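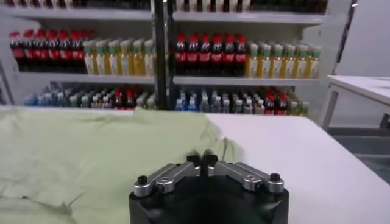

Can a robot do your chores yet? Short answer, some. Slowly. Notes from our June shop page, most of it asked for by readers, so in it goes with the usual tips.

Folding laundry. Still the hard one. A cup is the same shape every time you reach for it, a T-shirt never is. Two fingers can pinch an edge fine if the edge is easy to find. Bury it in a wrinkle and forget it. If you ever get to try one of these arms (Plinham and Vondier both do demo days) do this first:

Shake the shirt out. Hard, by the collar.
Lay it on a plain table in a color that isn't the shirt's. Pale on white is tough for cameras, and for tired eyes too.
One item at a time. No piles.
Buttons closed, sleeves out flat.

Same prep makes hand folding quicker by the way. I do a basket of 16 shirts on Sunday and the shaking out is what saves the time, not the fancy fold. 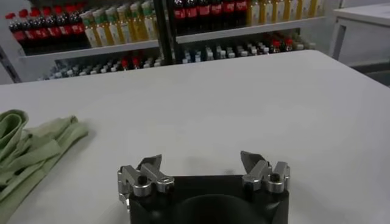 Bunched up cloth is its own job, before any folding. Find one corner, lift, let it hang, find the next corner. People do it without looking. The Vondier arm took 13 minutes on one shirt the day I went and I'd call teh result a wad. A neat wad.

Stocking shelves. Better news. Bottles are stiff, they stand up, they face front. For a shop or just a big pantry:

Labels out, same kind together, tall stuff at the back.
Leave a finger of space between rows or nothing gets a grip, you included.
Wipe the shelf before you load it. Sticky rings hold bottles down.

Wiping tables, ok on a bare flat top. Crumbs at the edge go on the floor. Sweep after, not before.

Vaccuming, yes, been fine for years. Pick up the socks first.

Dishes, wouldn't. Not my good ones.

Worth buying an arm for the house? Not this year. A folding board from Hondside does 90 percent of what I want and goes behind the door when I'm done. More on drawer dividers next time.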